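April 27, 2019, phones again

Came in to finish the label printer and did no label printing. The shared handset (the old Phelan, the one with the keyboard that clicks) had lost its messenger icon off the home screen overnight, and since that handset is how the Grernimley site reaches us on weekends, it jumped the queue.

What the phone says: messenger installed, running, signed in. What the home screen shows: a calculator, a compass, two different clocks. I have never needed the compass in this building.

First try. Went through the Clokutier help article, number 3849. It tells you to press the menu key, pick "Show All", find the dimmed icon, and un-hide it. Good article, clearly written, for a version of the software we do not have. Our menu key brings up "Options", "Themes" and "Switch Application". There is no "Show All". I looked under Options, then under the Options inside Options.

Second try. Switched the phone to the other language pack in case the menu item was only missing in translation. It was missing in both. Switched back, except the setting to switch back is now called something I can't read, so I counted down the list from memory and landed on the wrong one. Got home on the second go. **Note for whoever does this next: write down where Language sits in the menu before you touch it.**

Third try. Pulled the battery, waited, put it back. Long boot, as always. Progress bar sat at 75 percent for the length of one coffee and then jumped to 100 as if it had been there the whole time. Icon still missing. Compass still present.

Had a sandwich. 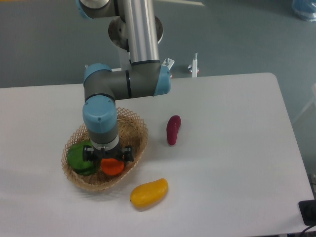
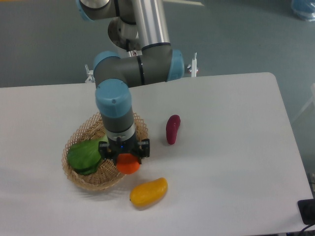 *Gripper, orange fruit and wicker basket at the white table, both shots.*

Fourth try. Hooked the phone up to the desktop suite on the bench PC. The suite wanted an update before it would talk to the phone. The update wanted a restart. The restart wanted to install other updates it had been saving up. When the thing finally came back it saw the phone right away and offered to back it up, so I let it. Full backup is on the bench PC in the Lamonum folder, next to the older ones. Do not delete the older ones yet, I haven't checked that the new one opens.

With the backup done I went into the application list in the suite. Messenger was there, ticked. Unticked it, applied, phone rebooted. Ticked it, applied, phone rebooted. Icon came back, in the Downloads folder, a place I had looked in three times this morning. I am fairly sure it wasn't there before. I would not swear to it.

Moved it to the home screen and sent a test message to Grernimley. It shows the D for delivered. No R for read, but it's the weekend and I don't expect one.

Things I think are true:

- A theme change hides icons. The Lamonum theme was active this morning and I remember the plain one from Friday. Somebody likes the blue one. Fine, but it keeps its own home screen layout, and that layout has never heard of the messenger.
- Article 3849 covers the newer software only. There's a line at the bottom that says so, in gray, under the feedback stars. I had already given it one star.
- Contacts survived the reinstall. Group chats seem to have survived too, but the older history in them is gone from the phone. May be in the backup.

Things I don't know:

- Whether going back to the plain theme would have fixed it in ten seconds. I strongly suspect yes. I haven't tried, on the grounds that the phone works and I'd like to keep it that way until Monday.
- Why there are two clocks. They disagree.

To do:

- [ ] Try the theme on the spare Phelan, see if the icon goes missing there too
- [ ] Open the new backup and check the message history is in it
- [ ] Tape the menu path for Language inside the battery door
- [ ] Ask Clokutier if they still have the article for the old version. Their support for this model ends in June, so ask soon
- [ ] Label printer (carried over, again)

Handset is on the charger by the door, volume up. If it buzzes and you can't find the messenger, look in Downloads first.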